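Dellcombe parts makers to share new warehouse

28 Aug 2026

Two suppliers of electrical parts, Soler and Gastov, will move into a shared warehouse on the east side of Dellcombe in March. The building has room for 965 pallets and a small trade counter.
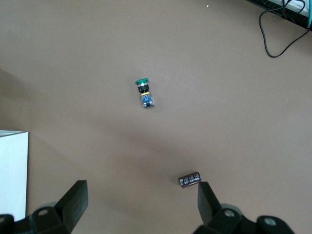

Soler manager Olaia Aranda said all 100 current jobs will stay in town — the old site on Mill Road will be sold. Neighbors have asked the city for a truck limit on the street, and a hearing is planned this fall.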